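The Bin Will Not Save You

Somewhere in May I bought my fourth storage bin of the year, a Rollico with a sloped divider, and it was then that I began to wonder whether I had been sold a story. The story goes like this. Your house is untidy since you lack containers. Buy the containers and the untidiness goes inside them, sorted, and you become a person who knows where the tape is.

I have never known where the tape is.

The storage trade has plenty of believers. Ovgate, whose catalog arrives at my door whether I ask for it or not, lists 844 products for putting other products in. One is a box for lids. The lids belong to the other boxes. I counted three pages before I found anything a person might want for its own sake, and that was a lamp.

Solange Arsenault has been clearing out houses in Drindell for years and has a low opinion of all this. "People show me the bins first," she told me. "They're proud of them. Then I open one and it's a hairbrush, a cup and a battery charger for something they threw away." She charges by the day and does not sell bins. She would rather you owned a table and looked at what was on it.

I tried the other side, too. The Dambrauskienė method, popular for a while with people who like labels, asks you to give every object a "home" and a "neighbor." The neighbor should be something you use at the same time. I lasted a weekend. My bathroom things were supposed to live together, and by Sunday night they had company from the kitchen and from a drawer I don't remember emptying.

The divided bin is the worst offender, to my mind. A divider promises two kinds of thing. What you get in practice is one side that fills up with whatever was in your hand, and another side that stays bare.

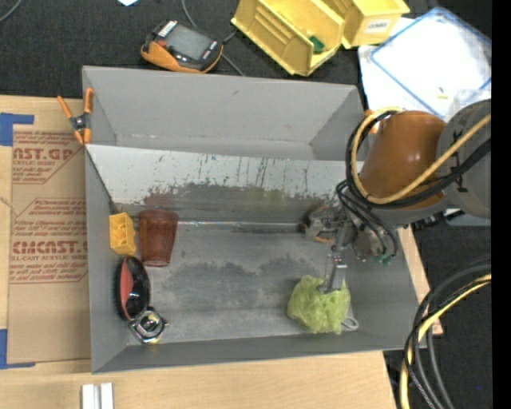 A tumbler, a bath pouf and assorted others share the front compartment; the back one goes unused.

Arsenault's advice for a bin like that is to tip it out and see what you pick up first. The rest can wait by the door for a week. I did this with the Rollico and ended up keeping a comb and a pair of scissors — the scissors weren't mine.

The bin is in the garage now. It has a garden hose in it, and the hose doesn't quite fit.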